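Storing winter clothing in a rented unit at Narnier Court
Posted in Housing and Storage — Dec 7, 2024

Flendska_Tenant
I am a resident of Narnier Court and have been assigned a storage unit on the lower level. The lease addendum states that garments may be kept there from May onward, provided that they are "suitably protected." The term is not defined. I would appreciate guidance on what is considered suitable, and on whether wool coats should be hung or folded. The unit has one outside wall and no heating.

Dindard Housing Desk
The addendum leaves the method of protection to the tenant. The following practice is recommended for units on the lower level.

Cleaning
All garments should be washed or dry cleaned before storage. Body oils and food residue attract moths, and stains that are faint in spring are often permanent by fall. Remove dry cleaner's plastic as soon as the garment is brought home.

Hanging
Coats and jackets should be hung on broad hangers from a bar that is fixed at both ends. Leave a hand's width between heavy items. A plain metal bar is adequate.

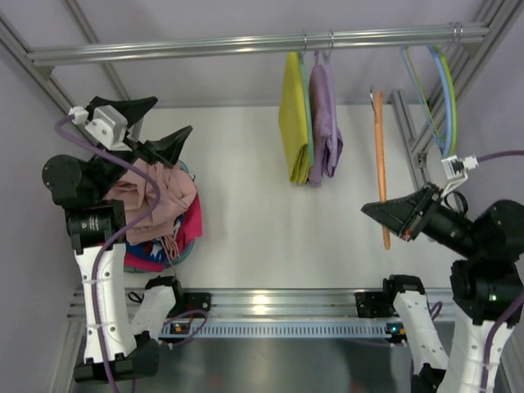 Folding
Knitwear should be folded and laid flat, with the heaviest pieces at the bottom. Lidded bins are preferred to cardboard, which takes up moisture from a concrete floor. Bins must be raised at least 2 inches.

Humidity
Relative humidity should remain below 50 percent. Tenants may place a moisture absorber in the unit, but electrical dehumidifiers are not permitted without written approval. Stored property is covered up to $300 per unit under the standard lease, or $400 where the supplementary form has been filed.

Major_Bldg_C
The above is correct as far as I know. I would add that cedar blocks lose their scent and need to be sanded lightly every season. Mothballs are prohibited on our floor — please check your own notice board before using them.

Flendska_Tenant
Thank you. I have requested the supplementary form and will fold the sweaters.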